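Good Practice for Hand-Held Gripper Recording in Homes
Final report, Leen Dabbas and Sunita Ostrowski
Submitted 08/06/2019

3. Proposed rules

Our starting point was the Badero lab handbook, which covers fixed arms in a fenced cell. It has sections on emergency stops, floor marking, and lockout. Very little of it carries over to a person kneeling on a bedroom floor with a tool in each hand. We kept its numbering system and its definition of an operator, and wrote the rest from the trial notes.

The draft had 20 rules. After review at Prasetti we merged or dropped six of them, leaving 14. The full list is in Appendix A. Only the rules that caused disagreement are discussed in this section.

3.1 Tool identification

Each gripper must carry a code label on the front plate, and the number must be entered in the log before recording starts. Calibration files are stored per tool, so a swapped pair gives wrong finger widths for the whole session. Jara had proposed colored tape instead. We rejected this — tape comes off with handling and cannot be scanned. 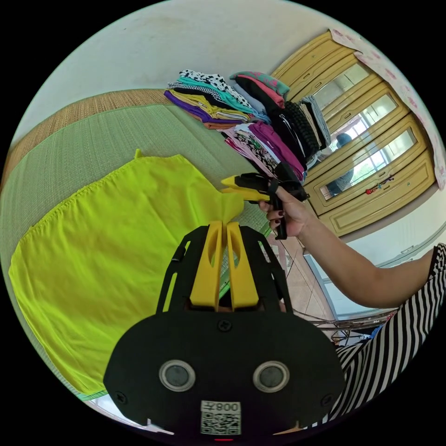 Rule 5 deals with reflections and was the hardest to word. The first version said that no person may be identifiable in recorded material, which in a furnished room is difficult to check by eye. Faces are the obvious case, but clothing and the view through a window can also point to a household. Wardrobes are a common problem. Mirror panels in the doors, even when they stand beyond the clothes being folded, can return a full window and a person in a hat standing in front of it. The revised rule requires mirrors facing the work area to be covered with plain cloth, or the work area to be turned until they are out of view. If neither is possible, the session is marked R in the log and held for manual review.

3.2 Clearance between tools

Rule 8 sets a minimum gap between the two grippers when both are in use. One tool may hold a piece of fabric while the other approaches, but the approaching fingers must stay open until the operator has a clear view of the grasp point. Finger-to-finger contact must be logged. We did not set a force limit because the tools had no force sensor.

3.3 Checking the rules against existing material

We applied the draft to 3,011 clips from the Grullstead set. Of these, 143 failed Rule 5 in its first wording. Two reviewers disagreed often on partial reflections, mainly where only a sleeve or a hand was visible. The revised wording has not been tested on the same clips. This should be done before the rules are adopted — the November review would be a suitable point.

Open items: storage time for R sessions, and who signs them off.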